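3.2 Cell setup and upkeep

The Platlow cell consists of one white arm with a two-finger gripper, modeled in simulation together with the kitchen it works in. All trials reported in Section 5 were run in this one cell. We describe its setup in some detail, as small errors in the base pose and the finger model accounted for most of the trials we had to throw out.

The base is fixed to the floor of the room. We place it by hand once, then store the pose in the cell file and lock it. An early version let the base pose be read from the task file instead, and two task files that disagreed by a few millimeters were enough to spoil a full batch of 700 episodes. The lock was added by Yasuo Kinoshita in September and has stayed on.

Before each batch the arm is sent through a set of 37 check poses. At the counter poses the fingers are open and point down, and the controller holds them just above the surface for 9 seconds (Figure 4a). The gap between fingertip and counter is logged from the simulator state. If it drifts during the hold, the joint gains are reloaded from the Maltix profile and the pose is run again.

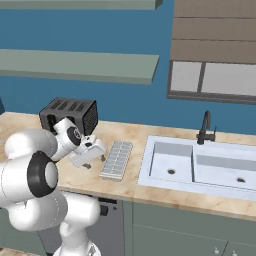
Drift at these poses was almost always traced to the wrist. The wrist carries the full weight of the hand, and the stock mass value for the hand was too low. We corrected the mass and left the inertia terms as supplied – changing both at once made the arm slow to settle. With the new value the hold test passed in every batch but one, and that batch had been started with an old profile.

The remaining check poses cover upright reaches. The hand is turned so that the fingers point up, and it is brought close to the front of the refrigerator at mid-height, next to the display panel (Figure 4b). These poses are harder on the cell. The forearm and wrist are near the door, and the collision shapes we use are up to 7 millimeters larger than the visible parts. A false contact at the door stops the batch. The repair is to rebuild the shapes for the hand and forearm with the Tanasarn tool and repeat the upright poses only.

Figure 4. Check poses in the Platlow cell: (a) counter pose, fingers down; (b) upright pose at the refrigerator.
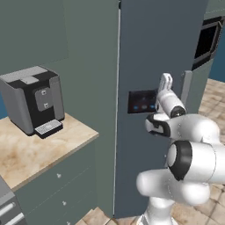

3.3 Fault log

Each stop is written to a plain text log with the pose number, the joint values and the name of the shape in contact. The log is read before the cell is restarted. Faults that come back after a rebuild are passed to the Clitstead group, who maintain the arm model, and the cell stays down until a new model file has been loaded and the full set of check poses has been run.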